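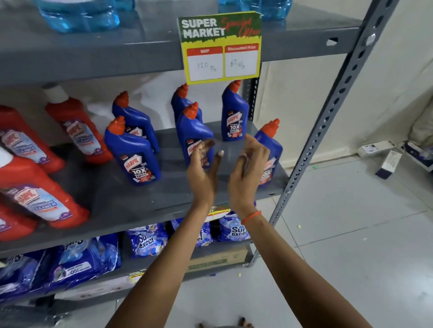
By Renata Holloway
Staff Writer, Griseo Kids

Why Do Stores Have Sales?

Grown-ups love a sale. They will drive across town, wait in a long line and come home with a giant jar of olives, very pleased with how much they saved. You may have noticed that no one in the house eats olives.

So why would a store ask for less money than it could get?

Sometimes it wants the space. Every shelf is a bit like your bedroom floor: once it's full, nothing new can go there. In September, a store that still has beach towels would like them gone before the winter hats arrive.

Sometimes the store wants you to walk in. Say a toy store called Candumard sells a $5 kite for $2. It may lose a little money on each kite. But you'll walk past the puzzles on the way to the register, and the puzzles are full price. So is the string.

Then there's the tag. Many sale tags show two prices, the old one and the new one. A card might say 120 Tk for the regular price and 60 Tk for the discounted one. (Tk is short for taka, the money used in Bangladesh.) That's half off. If the card just said 60, you would have to decide whether 60 was a good price. With 120 sitting next to it, your brain skips the thinking and starts celebrating.

People who study shopping call this anchoring. The first number you see drops like a boat's anchor, and your ideas about price float nearby.

Try it on your family. Ask for a 27-scoop ice cream sundae. Wait for them to say no. Then ask for two scoops — it suddenly sounds very reasonable.

Before you buy something on sale, cover up the old price with your thumb. Do you still want it? Go ahead and get it. If you don't, put it back, even if it's olives.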